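How to Mark Fixed Positions on a Work Surface with Tape

By Vira Kravets
Last updated April 21, 2026

A taped outline is the cheapest way to give an item a fixed location on a bench, counter or shelf. It needs no drilling, it can be changed in minutes, and it can be read from across a room. The method below applies to packing benches, craft tables, garage shelving and kitchen prep counters. It does not apply to floors with wheeled traffic, which need a thicker tape and a different cleaning procedure.

What you need

Colored vinyl or paper tape, 1 inch wide
Isopropyl alcohol and two lint-free cloths
A steel rule or a framing square
A soft pencil or a chalk pencil
A utility knife with a new blade
A plastic scraper or an old gift card
A rubber roller (optional)

Paper tape comes off more cleanly and suits a layout that is still being tested. Vinyl tape resists water and wiping and suits a layout that is settled. On painted, varnished or unsealed surfaces, test either type on a hidden area for 2 days before taping the whole layout.

Step 1. Decide what gets a position

List the items that are used at the surface every day. Items used less often than once a week should be stored elsewhere. A common mistake is to outline everything that happens to be on the bench at the time, which fixes the clutter in place.

At the Druladow packing room the first list covered the tape gun, the label printer, the scale, the carton knife and the tray for packing slips. The carton knife was later moved to a hook, and its outline was removed.

Step 2. Clean the surface

Clear the surface completely. Wipe it with a damp cloth to remove dust, then with isopropyl alcohol to remove grease and polish residue. Do not use furniture spray or any cleaner containing wax or silicone. Let the surface dry fully. Adhesive applied over a damp patch lifts at the edges first, usually at the corners.

Step 3. Mark the outline in pencil

Set the item where it will be used. Mark the position of each corner with a short pencil tick, then move each tick outward by half an inch. This clearance lets the item be set down without aiming. For a heavy item, increase the clearance to 1 inch.

Remove the item and check the corners with the square. Small errors are hard to see in pencil and easy to see in tape.

Step 4. Lay the tape

Start at the back corner. Hold the roll low, keep light tension on the tape and lower it onto the line in one pass. Do not stretch it. Stretched vinyl shrinks back over the following days and pulls away from the corner. Run each strip slightly past the corner and overlap the next strip on top of it. Choose a color that contrasts with the surface; blue on gray works well under most indoor lighting. 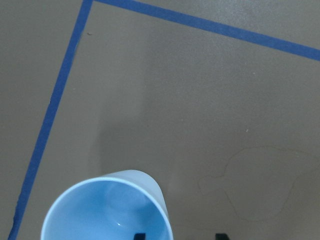

Step 5. Trim and press the corners

Place the steel rule diagonally across the overlap and cut through both layers to form a miter. Use light pressure so that the blade does not score the surface below. Lift out the waste pieces. Press the joint with the roller or the edge of the plastic scraper, working from the center of the strip outward.

If a mitered corner is not required, leave the overlap square. A square overlap is stronger and takes less time.

Step 6. Label the position

Write the item name on a separate label and place it inside the outline, along the front edge. Do not write on the outline tape itself, as it will be replaced more often than the label. Use the same lettering height across the whole surface.

Maintenance

Wipe along the tape, never across it. Replace any strip with a lifted end instead of patching it. The Bronden layout was inspected every November and the paper tape replaced each time.

Removal

Pull the tape back on itself at a low angle, slowly. Warm old vinyl with a hair dryer on a low setting before pulling. Residue can be removed with isopropyl alcohol and the plastic scraper. Rinse with water and dry the surface before applying new tape.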